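Sterkard Support > Tables and Desks > Tickets > Finish and Surface

Orders Deliveries Care Guides Tickets Sign In

We use cookies to keep you signed in and remember your ticket list. Accept / Settings

Ticket 592: Pale haze on Lockyer tabletop, will not polish out
Status: Open
Opened: Wed 8 January

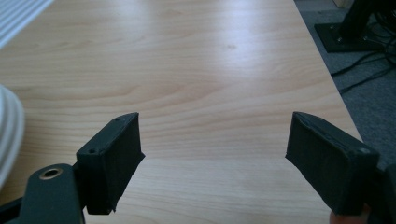
Problem as reported

Table is a Lockyer in the pale blond finish, bought from the Vimelside store in July. There is a whitish patch across the upper middle of the top where you can hardly see the grain. Nearer the front the grain is clear and a warm tan color. There is also a faint dark speck, right of center. I have been told by phone that the haze is "moisture bloom" and that I should buy the Skellier oil kit. I would like to know how anyone could tell that over the phone.

Reply from Support

Thank you for contacting Sterkard. Moisture bloom is common on pale finishes. Please apply Skellier oil with a soft cloth, leave overnight and buff. Repeat after 2 days if needed.

Customer

I asked what makes you think it is moisture. Nothing hot or wet has been left on that part of the table. I am not putting oil on a top I may want to send back, and your own care guide says oiling counts as a change to the finish. Please answer that part first.

Reply from Support

You are correct, please hold off on the oil. We have passed the photo to our finish desk.

Reply from Finish Desk

The light in the photo is coming from above and behind the table, and the pale area looks to us like glare. We can't rule out a mark underneath it. Please try the following and note what you see:

1. Turn off the ceiling light and close any blinds on the far side.
2. Look at the top from the opposite end, with your eyes low.
3. Put a strip of masking tape at each end of the patch, then move the table a quarter turn. Glare will shift off the tape. A mark in the finish will stay between the strips.
4. For the speck, wipe once with a barely damp cloth, then dry. Do not scrape it.

Customer

Did all 4. With the light off the patch is much weaker. After the quarter turn it had mostly moved off the tape, so fine, I accept that most of it is glare. I don't accept that all of it is. Between the strips there is still a dull area about as wide as my palm, and it feels slightly rougher than the wood next to it – my wife can feel it too, with her eyes shut.

The speck did not wipe off. It feels flat. I think it is in the wood or under the lacquer, and I don't much mind it if that is the case.

Reply from Finish Desk

A flat speck is usually part of the timber and is not treated as a fault. A rough area can be light overspray from the factory. You could rub it down with a 600 grit pad.

Customer

Could be overspray, or could be something else? Last time it was moisture bloom. I'll rub it down when somebody puts in writing that doing so will not affect the warranty. Until then the tape stays on the table and this ticket stays open.

Reply from Support

Warranty question sent to the Vimelside store. Awaiting their answer. Ticket left open at customer's request.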